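The Office Where Everybody Learns the Phones

Spend a morning at Gudlow, a small property management and leasing company in Zondville, and you will have trouble working out who has which job. The bookkeeper is on the phone with a tenant in Nepia. The leasing coordinator is balancing a spreadsheet. The summer intern, 11 days in, is explaining a deposit rule to a landlord, and doing it well!

It's all part of the plan. New hires here spend their first 60 days moving from desk to desk before settling into the job they were hired for. They answer phones, sit in on lease signings, open the mail and ride along on move-out inspections. By the time they reach their own chair, they know whom to ask about nearly anything.

What I loved was the mix of people. One assistant came from a minor league ticket office and can calm an angry caller in under a minute. Another ran the front of a busy restaurant and still thinks in table numbers, which is handy when six applicants show up for the same apartment. The company likes hiring from outside the business, and pairs each newcomer with an old hand for the first two weeks.

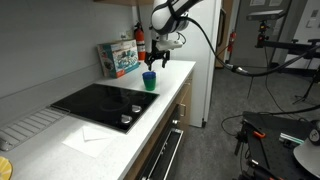 A blue cup nested in a green one, on the counter near the cooktop.

The interns come from the community college in Erer, mostly business and accounting students who need credit hours. They get real work from the start. Last August one of them rebuilt the vendor list, a chore that had been put off for years, and found 2 plumbers listed under four different spellings. The new list is now the first thing anyone opens in the morning.

There are rough spots. Rotating people means a caller may speak to someone new twice in one week, and some longtime landlords grumble about it. The answer has been a shared call log - short notes, plain words, no initials or office code. I read a few pages and could follow every one of them.

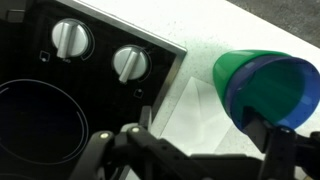

Control knobs on the black glass cooktop, with steel trim along the edge.

At 90 days, each new hire sits down with a manager and gets asked what they would change. The lunch schedule has been redone this way, and so has the lease packet, now half as thick as it used to be. One suggestion, to let assistants handle small repair approvals on their own, went into effect the same afternoon.

Next up is a second office in Nepia, where the lease is signed and the desks are on order. Several of the assistants have already asked to go.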